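Six days in Darnine, with the wrong shoes

I booked Darnine because Solène Lemaire told me the snorkelling was good and the ferry was cheap. She was right about both, and she left out the hill. Every path on the island goes up it. The harbour is at the bottom, my room was at the top, and the bakery had been put at the top as well but on the other side, so that breakfast involved going down and up again like a bucket in a well.

The ferry leaves from Mamport at an hour I'd normally associate with burglary. There's a waiting room with a locked toilet and a drinks machine that gives change in coins from at least two countries. I sat next to a man with a spear gun in a golf bag. We didn't speak. Then the crossing, which was flat as a plate, and which I still spent gripping a rail and looking at the horizon, as my mother taught me.

The water

I'll say this plainly as I'm about to complain a good deal: the water at Darnine is lovely. On my first morning I walked down to the little cove past the chapel, put my face in, and there were fish everywhere. Small striped ones that came up to look at my knees. A flat brown one that I took for a stone until it left. I floated about for so long that the backs of my legs went the colour of ham, and I spent that evening standing up to eat.

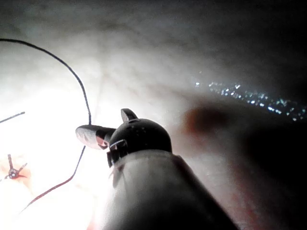

The boat trips are run by Thanasis Kalogeropoulos from a blue hut beside the fuel pump. He has two boats, the good one and the Moulin. You want the good one. I got the Moulin, which has an awning with a hole in it exactly where a tall person's head goes, and an engine that has to be spoken to. It cost me 3404 in the local money, a sum that sounds like a deposit on a flat and came to the price of a decent lunch at home. The mask was another 500, and I'd have paid twice that for one that fitted.

We went round to the north side, where the bottom drops away and the blue gets darker all at once. I hadn't expected to mind. I'm a reasonable swimmer and I've read all the usual things about staying calm. But I looked down past my own feet into nothing whatsoever, and swam back to the boat at a speed I haven't managed since school. Gwenaël Brunet, who was on the same trip and had been diving there every May for years, asked if I'd seen something. I said I'd seen an octopus. I've now told that story so often that I can describe its face.

On the second go I stuck close to the rock and had a much better time. There were sea fans, purple ones, waving as if somebody had just left. There was a moray eel with its head out of a hole, opening and shutting its mouth like my old headmaster waiting for silence. Ludivine, Gwenaël's friend, found a real octopus, and I had to act as though mine had been bigger.

The walk I shouldn't have done

There's a sign at the top of the village that says the lighthouse is 3880 metres. Very precise, I thought, somebody's measured it. What they had measured, I think, was the route a gull would take. I was in canvas deck shoes, having left the boots at home to save weight, and packed a hardback instead. The track is all loose stones and thistles, and there's one stretch where you go down on your bottom or you don't go down.

The lighthouse was shut. I ate a warm peach against the wall and watched a container ship not move for half an hour. It was the best peach I've ever had, and I resent that slightly.

Coming back, I got a lift from Lionel Pons, who delivers gas bottles and drives like they're empty. He pointed out his cousin's house, his other cousin's house and the place where his van had gone over in the winter. "This van?" I asked. He patted the dashboard.
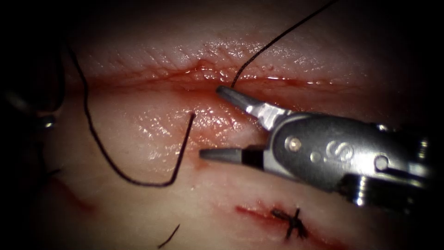
If you're going

Take the Friday boat out, as it's the big one and it has a café. Bring your own mask. Ask for a room near the harbour and put up with the noise; the nets get hauled in at five but you'll be awake anyway with the cockerels. The grilled squid at the place with green chairs is worth queueing for, and the fish soup next door is mostly soup. Take boots.

I'm supposed to be off to Lornosthorpe next, where the sea is brown and the tearoom shuts at three. I've already packed the hardback.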